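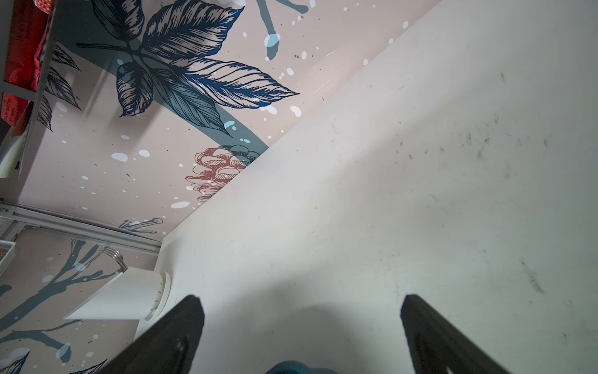
1. Caring for printed wallpaper: guidance from Rosier Housing Services

This thread is for tenants and leaseholders in our Hudummont and Soneno buildings. It replaces the advice we posted in December. Please read it to the end before ordering paper or paste.

2. Permission

You do not need our consent to paper a bedroom, hallway or living room. You do need it for kitchens, bathrooms and any wall that contains a meter cupboard. Requests should be sent through the residents' portal. We aim to reply within 10 working days.

3. Choosing a pattern

Large printed motifs, such as leaves and flowers on a pale ground, remain the most common choice in our homes. A large motif has a long repeat, and a long repeat produces more waste. Check the repeat on the label before working out how many rolls to buy.

4. Batch numbers

Every roll carries a batch number. Rolls from different batches may differ slightly in shade, and on a pale pink or cream ground the difference can be seen from across the room. Order all rolls together and keep one spare, unopened, for later repairs.

5. Preparing the wall

Remove old paper completely. Fill holes, allow the filler to harden and sand it flat. Walls in the Soneno building were skimmed with new plaster last year and must be given a thinned coat of emulsion before any paper is hung. Leave that coat for 72 hours.

6. Damp

Do not paper over a damp patch. Report it to us first. Paper will hide the mark for a short time and will then lift at the joins, and the cost of hanging it again will fall to the resident. Reports of damp are treated as repairs and are not charged.

7. Paste

Use the paste named by the maker of the paper. Some papers require the wall to be pasted and others require the paper to be pasted and left to soak. The symbols on the label show which method applies. If the label has been lost, ask the shop before you begin.

8. Hanging

Begin with a plumb line. Ceilings in the older Hudummont flats are seldom level, and a pattern that is lined up with the ceiling will drift as it crosses the room. Match the motif at eye level and allow any error to fall near the skirting board.

9. Sockets and switches

Turn off the electricity at the consumer unit before loosening any faceplate. Do not tuck foil or metallic papers behind a faceplate. Residents who are unsure should use a qualified electrician.

10. Furniture against a papered wall

Leave a gap of at least 2 centimetres between the wall and any table, desk or headboard. Edges that touch the wall rub the print away, and dark patterns show the wear first. Felt pads on the back edge are a suitable alternative where space is short.

11. Cleaning

Dust with a dry, soft brush. Papers marked as washable may be wiped with a damp cloth and a little mild soap, working from the skirting board upwards. Do not use bleach, cream cleaners or abrasive sponges on any printed surface.

12. Small grants

The Rissanen Decorating Fund can help with the cost of paper and paste for residents on a low income. The fund made 57 awards last year. Forms are available at the Hudummont office and on the portal. The fund does not pay for work already completed.

13. Moving out

Paper in good condition may be left in place. Torn, stained or lifting paper must be removed before the keys are returned, and the wall left clean and filled. Please tell your housing officer which rooms have been papered when you give notice.

14. Further help

Questions about a particular wall should be sent through the portal with your flat number. We are not able to discuss individual homes in replies to this thread. Large-print copies of this guidance can be collected from either office.

Rosier Housing Services, 14 January 2022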